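What an Open Day Ought to Show

Altholm opened its robotics hall to the public in October 2024, and more than 200 residents came through the doors. I attended with Weronika Sobczak, who teaches at the college in Okwood. The institute deserves credit for the invitation. It also deserves a frank response.

Much of the afternoon was given over to simulation. Visitors saw a two-armed robot at a small desk, rendered on a computer, with a laptop, a joystick and a few other objects within its reach. The staff explained that most of their work now begins in this way. Some visitors were plainly disappointed – they had expected machinery on the floor.

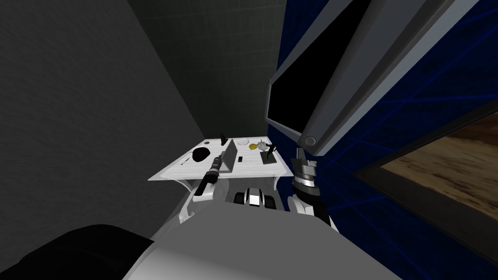

I believe the institute was right to insist. A public that is shown only finished machines will judge them as it judges a conjuring act. The slow work of setting out a desk, trying a movement and trying it again is where public money is spent, and the public is entitled to see it.

The presentation was less successful in its account of failure. Elsie Tapley, who led our session, spoke well on method, but when asked how often an attempt goes wrong she referred us to a report that was not available in the hall. The figures should have been on the wall.

Altholm intends to repeat the event with its partners in Luik, and 300 places are to be offered. I would urge the organisers to keep the simulation and to publish the failures beside it. Two further sessions for schools are also under discussion, and they should go ahead on the same terms.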